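Mukik (home-built gripper)

Mukik is a two-fingered robotic gripper, with a small camera at the wrist, designed and put together by Ju-won Seol and Tadeusz Kaczorowski at Fundmont, a shared workshop. It began life on a kitchen table, moved to the workshop when the kitchen table was wanted back, and has been taken apart and rebuilt more often than either of its makers cares to remember. The name covers the hand alone, though people at Fundmont tend to use it for the whole arm as well, and sometimes for the bench it is bolted to.

Design

The fingers are black, broad at the base and drawn in to a narrow, rounded tip. Their inner sides are nearly straight and their outer sides sweep inwards in a gentle curve, a shape Seol is said to have arrived at after sketching a pair of garden shears and then rubbing out most of the lines. They close towards one another from either side and will take hold of fairly round things as well as flat ones, given a little patience on the part of the person at the controls.

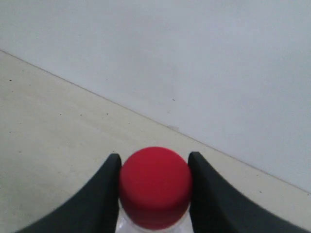 Mukik's fingers closed on a red ball, with a clear plastic bottle beneath it.

The moving parts of the hand weigh 310 grams. A single motor drives both fingers through a pair of meshed gears, and the gears have been the cause of most of the trouble over the years. The first set was filed by hand and slipped under load; the second was so tight that the motor stalled on cold mornings. The set in use today came out of a broken sewing machine and has behaved very well, apart from a faint clicking which Kaczorowski rather likes and has never tried to cure.

Control

The hand is run by a small program called Ko, written by Kaczorowski over the course of one long winter and first shown to other members of the workshop on 14 January 2018. Ko reads the wrist camera, sends the motor its orders, and keeps a record of each movement so that it can be played back later. Early versions had no means of stopping halfway through a movement, a shortcoming that was put right in April after a good deal of gentle complaint.

Soft things were left until later. Cloth has no fixed edge to aim for, it folds as it is touched, and a fingertip that comes down a shade too high closes on air.

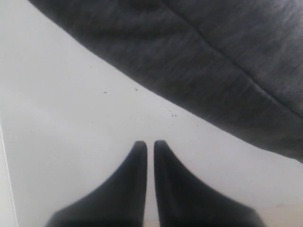
Geum-ok Myung wrote in the workshop's notes that she would sooner have a hand that was slow with a towel than one that was quick with a block of wood, there being a great many more towels in her house, and that the makers should spend their evenings accordingly. They did, for the most part, and the present closing speed was chosen with her remark in mind.

Work at floor level

Mukik is also used close to the floor, where bottles and the like have been among the regular objects. A bottle on its side is harder than it sounds: it can roll, and clear plastic gives the camera very little to go on.

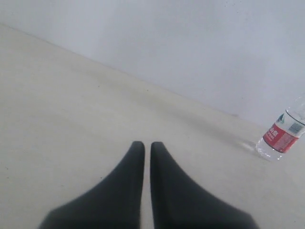

475 words

Ko therefore brings the hand in with its fingers a little apart and lets the operator settle the last stretch by eye. Seol has spoken of doing away with this step, but the other operators have grown used to it and it remains in the current version.

See also: Ko (program); Zandix, the earlier three-fingered hand from the same workshop.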